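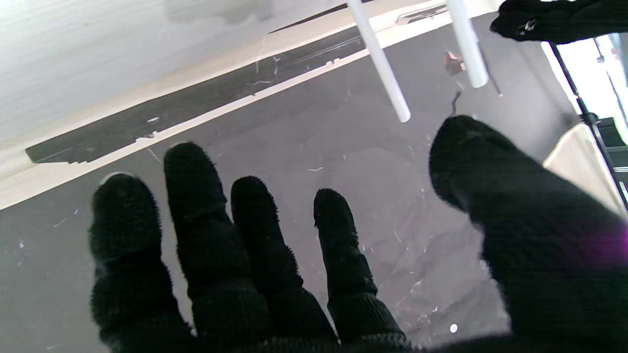 SECTION 2: BEFORE YOU ORDER
Griris Hand Kit, Set-Up and Planning Guide

Read this section before you sign a purchase order. It is written for the person who has to defend the budget, and it assumes you have already seen the demo. Demos are run on a prepared table by people who have run them many times. Your table is different.

2.1 Decide what the hand is for

1. Write down one task. Use a single sentence with an object, a start point and an end point. "General handling" is not a task, and no quote based on it will hold up.

2. Do the task yourself with a thick knit glove on. If you fumble the part, expect a covered robot hand to fumble it too. Small parts and thin wire are the usual trouble.

3. Ask whether a plain two-finger gripper would do the job. It often will, for a good deal less money and with fewer joints to look after. If you can't say which step needs the extra fingers, stop at this point and price the simpler tool.

NOTE: A seller who tells you that you will "grow into" the extra fingers is asking you to pay now for work you have not planned.

2.2 Work out the real price

The list price covers the hand. It does not cover a working station. Build your budget in this order:

1. Hand, mounting plate and cable. Get these on one quote. Plates quoted later tend to come back higher.

2. Arm. Check the payload with the hand, the cover, the wrist camera and the heaviest part all added together. Sellers like to quote payload with nothing mounted.

3. Covers. Treat fabric covers as a supply item, the same as gloves or tape. Knit material picks up fuzz and snags on sharp edges. Order spares with the hand and ask for the price of a set in writing.

4. Work surface. Dark tops show every scratch and white fleck, which may bother your vision software more than it bothers you. Budget for a top you can replace.

5. Lighting and shades. See 2.4.

6. Staff time. Put down 100 hours for the first task, and don't let anyone talk you into a smaller figure because the software is "no code." Someone still has to stand there.

7. Reserve. Hold back money equal to 50 percent of the hand price until the station has passed the test in 2.5.

CAUTION: Do not spend the reserve on a second hand. Buyers who order a pair to get the discount end up with two stations that don't work yet.

2.3 Questions to put to the seller

Send these by email and keep the replies. Phone answers are worth nothing in a dispute.

- How long does one cover last on a task like ours? What task was that number measured on?
- Can we change a cover without taking the hand off the arm?
- Does the grip force setting change with the cover on? Who resets it?
- What does a replacement finger cost, and where does it ship from?
- What happens to the software license after the first year?
- May we run our own parts on your station before we pay?

If the last answer is no, ask Tunditz or Sosa for a quote on the same task. You may still come back to us, but you'll have something to compare.

2.4 Check the room

1. Visit the spot at the time of day you plan to run. Look toward the windows from the height of the work surface. If the background washes out to white for your eyes, the wrist camera will have trouble as well. Price a shade before you price a better camera.

2. Look at what the camera sees past the fingers. On a wrist mount the fingers and thumb can fill a large part of the view. A part sitting close to the thumb may be partly hidden at the moment you need to see it.

3. Mark the reach of the arm on the floor and on the table. Move poles, chairs and hanging cloth out of the marked area before any powered motion.

4. Check the height of anything that hangs or sticks out over the work surface. Measure with the hand open, at its widest.

WARNING: Power the arm off and lock it out before reaching under or between the fingers. A soft cover does not make the hand safe to touch while it is moving.

2.5 Acceptance test

Agree on the test before you pay the deposit.

1. Use your own parts, in your room, under your normal lights.

2. Run 132 cycles without changing the settings. Log every drop, missed grasp and manual reset. A cycle that needed help is a failed cycle, whatever the seller's engineer calls it.

3. Inspect the cover at the end. Look at the fingertips and at the side of the thumb first.

4. Compare the result with the same task done by hand, including set-up time.

5. Release the final payment only when the log meets the pass rate in your contract. If the contract has no pass rate, go back and get one.

NOTE: The Nostdale service desk books on-site tests through the end of September. Travel is charged separately. Ask for that figure too.

Continue to Section 3, Mounting the Hand, once the order is confirmed.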